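德瓦登护理服务中心洗衣房自动化试行工作第三次协调会会议纪要

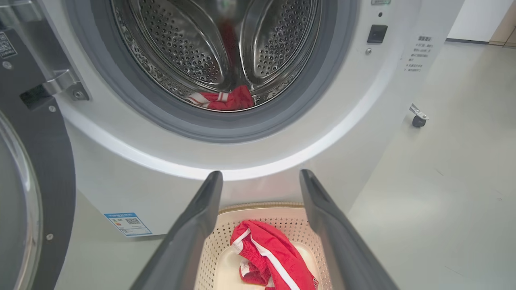
图一 洗衣机滚筒口及衣物篮，夹爪作业视角

会议时间：二月，下午二时三十分至四时十分
会议地点：中心二楼小会议室
主持人：运营部主任
出席：运营部、护理部、洗衣房、人力资源部、设备科代表，职工代表两名；设备供应方西利尔公司（Silier）现场工程师伊伊特·亚曼（Yiğit Yaman）
列席：特哈达院区（Tejada）洗衣房班长
记录：运营部文员

一、上次会议事项落实情况

设备科报告，洗衣房东侧通道已完成清理，地面警示线重新施划，机械臂停止按钮已由一处增设为两处。上次会议要求的操作权限登记表已启用，登记范围为洗衣房全体在岗人员。护理部负责的楼层收衣时间调整尚未完成，原因是三楼早班交接与收衣车到达时间重叠，护理部须于本月底前提出新的时间表。

二、试行进展

亚曼工程师汇报，机械臂目前承担居民个人衣物的装机、取出两道工序，床单、被套等大件仍由人工处理。试行以来共完成件次2,000，其中由当班人员介入处理49件次。介入原因主要有三类：衣物留在滚筒口下沿、靠近门封处，未能继续送入；衣物在筒内贴附于提升筋背侧，夹取未成功；深色小件识别失败。

洗衣房代表指出，第一类情况对当班人员影响较大。衣物压在门封处时如直接关门，容易夹损布料，因此每次关门前仍须有人到机前查看。该项工作目前未列入岗位说明，也未计入工时。会议同意将关门前查看列为正式工序，由当班人员签字确认。

护理部代表询问浅色与深色衣物能否由设备自行分拣。亚曼工程师答复，现阶段不具备该功能，分拣仍须在入篮前由人工完成，每篮只放同一类衣物。针织运动类衣物须翻检口袋并扣好拉链后入篮。

特哈达院区班长介绍，该院区试行初期曾出现衣物篮放置位置不一、夹取落空的情况，后在地面标出篮位，情况有所改善。会议请设备科参照执行。

三、岗位与人员安排

人力资源部说明，试行期间洗衣房编制不变，不因设备投入减少在岗人数。原装机岗两名员工调整为“分拣与巡查岗”，工资等级不变，夜班津贴按原标准发放。试行结束后如需调整编制，须先提交职工代表会议讨论。

职工代表反映以下意见：

（一）装机岗员工过去弯腰动作频繁，设备投入后腰部负担有所减轻，但巡查岗需长时间站立，建议配置高脚凳及防疲劳垫。

（二）部分员工对设备停机后的处理责任不清楚，担心因等候工程师而延误送衣，并被计入个人考核。

（三）设备运行期间，一人须同时兼顾巡查和折叠，午后时段尤为紧张。一名老员工提出，过去两人边装机边交谈，现在各守一处，交接事项容易遗漏。

（四）培训材料为外文译稿，用词与洗衣房日常叫法不一致，建议改写。

主持人回应，设备停机造成的延误不计入个人考核，自本次会议起执行。高脚凳两张由设备科购置，防疲劳垫的样式由洗衣房自行选定。关于第（三）项，会议讨论时间较长，意见未统一。护理部认为可将折叠工作的一部分移至楼层，由楼层辅助人员完成；洗衣房认为衣物未折叠即送出，易发生错送。会议决定暂不移动折叠工序，午后增派一名机动人员，试行两周后再议。每班交接增设十分钟面对面交接时间，计入工时。

四、数据与隐私

职工代表询问，机械臂腕部相机是否会拍摄到员工，影像如何保存。亚曼工程师答复，相机随夹爪移动，主要对准滚筒口和衣物篮，作业中人员进入拍摄范围的可能性不能完全排除。人力资源部要求，影像不得用于考勤和绩效评定，调阅须经人力资源部和职工代表双方同意。居民衣物上如有姓名标记，对外提供影像前须作遮盖处理。供应方同意将上述要求写入补充协议。

五、费用

设备科报告，本期新增支出为地面标线及篮位标识710元，停止按钮安装300元，均在已批准预算内。伍凯蒂公司（Wuketti）提交的自动折叠设备报价资料已收到，因折叠工序安排尚未确定，本次会议不予审议。

六、会议决定

1. 关门前查看列为正式工序，岗位说明由人力资源部修订，洗衣房复核。
2. 设备科在各台洗衣机前标出篮位，并购置高脚凳。
3. 设备停机延误不计入个人考核。
4. 午后增派机动人员一名，期限两周，由运营部安排。
5. 培训材料由洗衣房班长与供应方共同改写，打印后张贴于洗衣房内。
6. 护理部提交三楼收衣时间调整方案。
7. 供应方就衣物滞留滚筒口的问题提交改进说明，下次会议汇报。

七、其他事项

洗衣房提出，丢失单只袜子的登记本已用完，请运营部补发。运营部同意。

下次会议时间另行通知。本纪要经主持人审阅后发送各部门及职工代表，如有更正意见，请书面送交运营部。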